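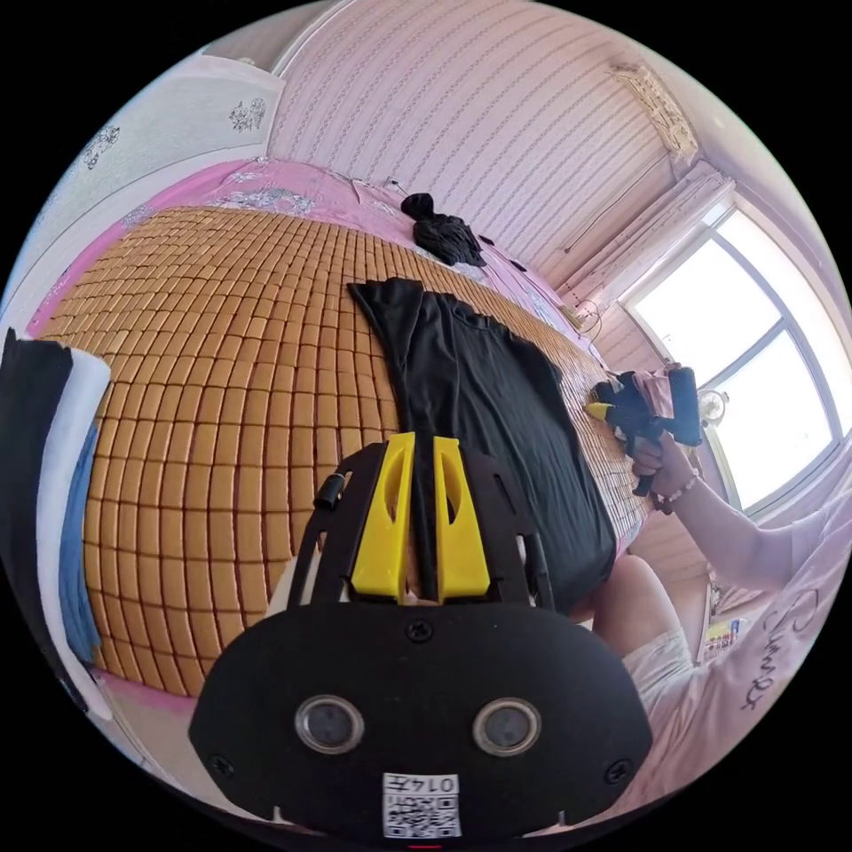 I have a new favorite chore, and it's black laundry on a bamboo mat! My friend Mitali Khan has been telling me for years to fold on the bed, right on top of the sleeping mat, and I kept using the kitchen counter like a stubborn person. Well, Mitali wins. The little tiles are smooth and firm, so a shirt lies out flat the full length with no fighting (my quilt used to swallow the sleeves), and the tan makes black fabric so easy to see. Lint too, sadly.

The mat only covers the middle of the bed, so the pink flowered sheet peeks out all around it, and I love that. It makes even a pile of plain black tees look cheerful.

My order goes like this: shirt face down, sleeves in, sides in, then up from the hem until I have a tidy rectangle. Whatever is still crumpled waits up at the head of the bed, and I just keep pulling from there until I run out of clothes or podcast. I got through 23 pieces one evening in January and wanted to call somebody about it!
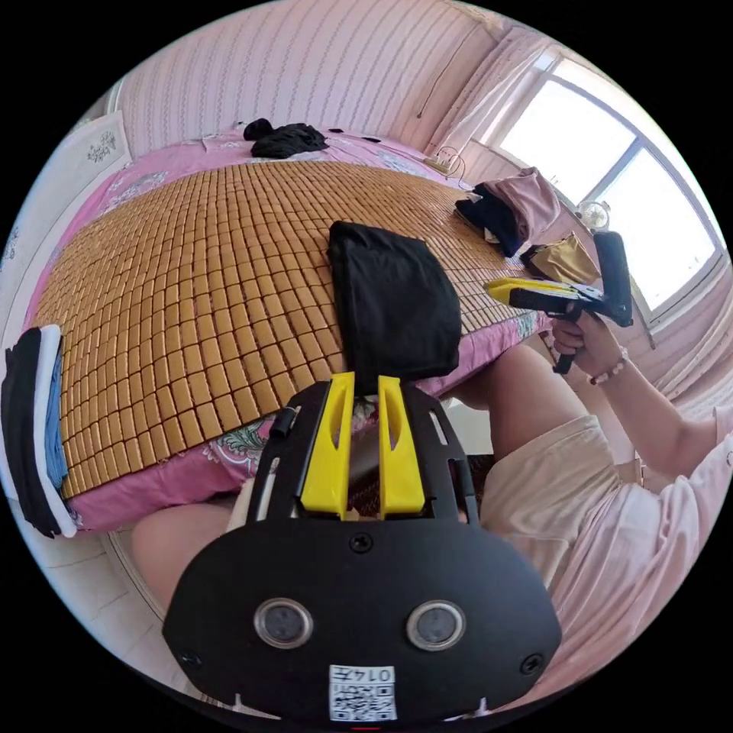

## Next up: the drawer

Hongmei Shao swears by standing everything on end, like files. I've cleared one drawer to try it, the deep one that sticks, and the denim is going in first.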